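Two-arm rack rules, a thread! We finally wrote down how our arms share a switch, and I love it.

Rule one: agree who moves first before both grippers are near the ports.

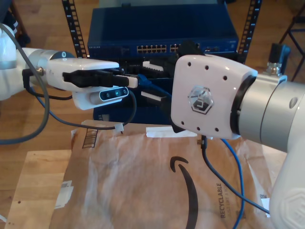 Custholm, January

Posted by Lawal Oyewole

Rule two: every cable gets a named home. Our sheet has 19 lines now, up from 11!
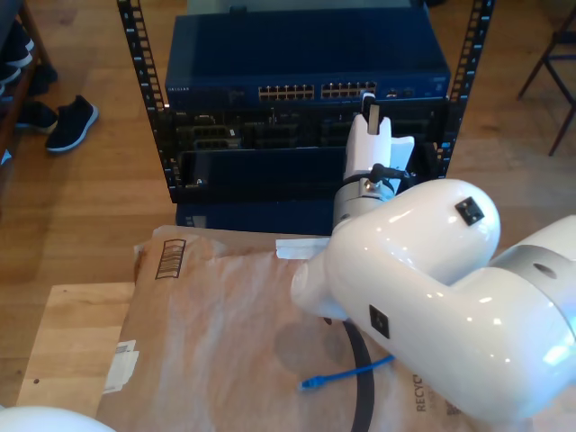

Fingertips at the right port bank.

Rule three: slow speed any time there's a plug in a gripper. Henryk wants it slower still (fair). 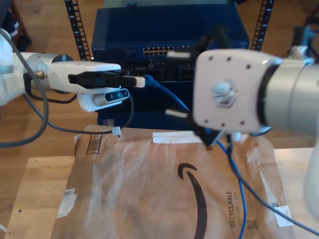
USB on the left, network cable on the right.

Send me your rules!

We use cookies. Accept / Manage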